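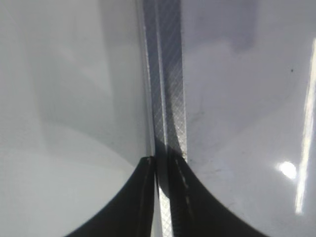
If I delete a photo from my phone, is it still safe in the cloud?
Usually it goes from both places. Most phones are set up to sync, and a sync copies your deletions as faithfully as it copies your holiday snaps.

Cedavel Phone Basics, Session 4: Sync, backup and the difference
Hakatby evening class notes

Terms for tonight

Sync: the same set of files kept matching on two or more devices. Change one, change all. Very obedient, no judgement whatsoever.

Backup: a copy made at a particular moment and then left alone. It doesn't care what you did to the phone afterwards.

Archive: a backup you have moved somewhere else and forgotten the password to.

People mix up the first two because the settings screen does too. On some phones both switches live under the same heading, in the same colour, one above the other. Read the small grey text under each switch. It was written by someone who knew the difference and was given 10 words to explain it.

The "storage full" message

Last August's group brought in a phone with 487 screenshots on it, most of them of the storage warning. Work through this order before paying for more space:

1. Empty the Recently Deleted album. Deleted photos still take up room until they're cleared out.
2. Look at message attachments. Group chats are the usual offender.
3. Check downloads for the same PDF saved 14 times.
4. Remove offline maps for countries you have already left.

Do step 1 last if you are at all nervous. Yes, that makes it step 4. The handout was printed before we thought of it.
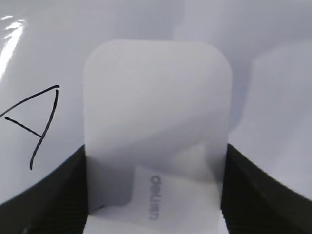
Fig. 2. Frosted plastic with a white card or label behind it.

Making a backup that counts

Plug the phone in, join your own wi-fi (not the café's) and run the backup by hand once. Allow at least 15 minutes, and longer if you film your grandchildren's sport from start to finish. Then check the date shown beside "last backup". If it's older than your phone case, we should talk.

A second copy on a computer or external drive is worth having. Label the drive. A drawer of unlabelled drives is a hobby.

For next session

Bring your charger, your passcode and the password for your main account, written down and kept on you. Read the Strand and Prirketti worksheets on shared albums. Homework is due 21st December, by email, with the attachment attached.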